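Makovo Releases Textile Handling Kit for Wrist-Camera Grippers
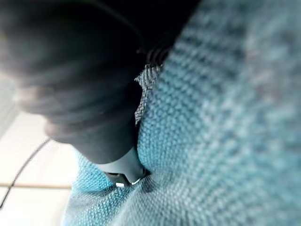 ERKSTEAD, 2023-08-06. Makovo has opened orders for the Cabello kit, a set of fingertips, mounting parts and control software for robots that pick up clothing, bedding and other soft goods. The kit fits two-finger grippers that already carry a camera at the wrist.

Knits are a common source of failed picks. The fabric gives under load, loops catch on sharp edges, and a fold seen from overhead may be out of reach at the angle the arm must take. Cabello works from the wrist view during the last part of the approach. The software looks for a fold, lowers one fingertip until it meets resistance, and closes on the material gathered beside it. Closing force is set by fabric class, with 4 classes supplied and room for the user to add more.

Makovo ran the kit at its Plellthorpe test site in May. The trial used mixed garments, unsorted, for a total of 1020 pick attempts. Of these, 521 were on knitted items.

"Most of the work went into the shape of the tip," said Deepika Salian, product manager for Cabello. "A thin edge gets under a fold more easily, but it also snags. We went through three versions before we settled on this one."

The kit ships with two pairs of fingertips, a mounting plate, a calibration card and a software license for one arm. Replacement tips are sold separately. Orders and requests for a demonstration are handled by the Makovo sales office in Erkstead.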